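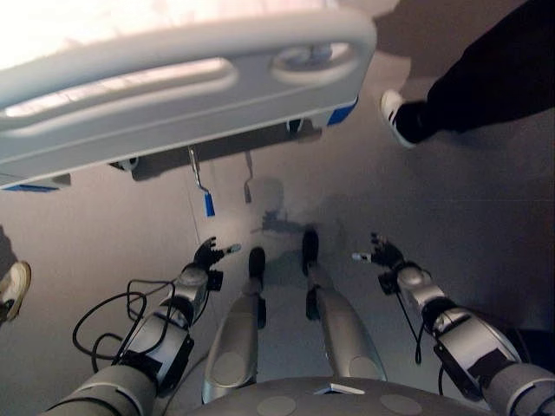

How long does it take to get over a hip replacement? Longer than the leaflet suggests, and most of it happens at home.

I had my left hip done in May. I was in for 2 nights and then my neighbour drove me back to Wilum, 24 kilometres with every pothole noted. I'd been told to expect pain. What I hadn't planned for was how much of the day goes on small logistics.

Before you go in, walk through your house and look at every chair. Mine were all too low. The armchair I'd pictured myself in for weeks was useless, and I ended up in a dining chair with arms and a firm cushion on it. The hire place in Belmonte had a raised toilet seat and a shower stool, and I'd book those early. They were out of long-handled grabbers, so I bought one from the chemist. It is still in use.

Move things up to bench height. Kettle, saucepans, dog food, the lot. I wasn't allowed to bend past ninety degrees for the first stretch, and you only find out how often you bend when you can't. Carrying was the other problem. On crutches you have no hands, so a cup of tea has to be drunk where it's made. I put a stool at the bench and ate most meals there. Soup went in a thermos in a shoulder bag when I wanted to eat on the verandah.

Sleep was poor for 5 weeks. I'm a side sleeper and had to stay on my back, with a pillow between my knees. I listened to a lot of cricket from overseas. By the time I was allowed to roll onto my good side I was in a foul mood — apologies to anyone who rang before 7 in the morning.

The exercises are boring and I did them. Heel slides, squeezes, standing at the sink lifting the leg out to the side. The physio at Skullthorpe gave me a printed sheet and I stuck it on the fridge with a pen on a string. Some days the leg felt worse after a good day, and she said to halve the walk and not skip it.

I'm driving again now and I can put on my own socks, slowly. The track down to Berka creek is still too rough for me. I went as far as the second gate last week with one stick and turned around there. The dog was not impressed.

Next post will be back to the garden, which has gone to seed.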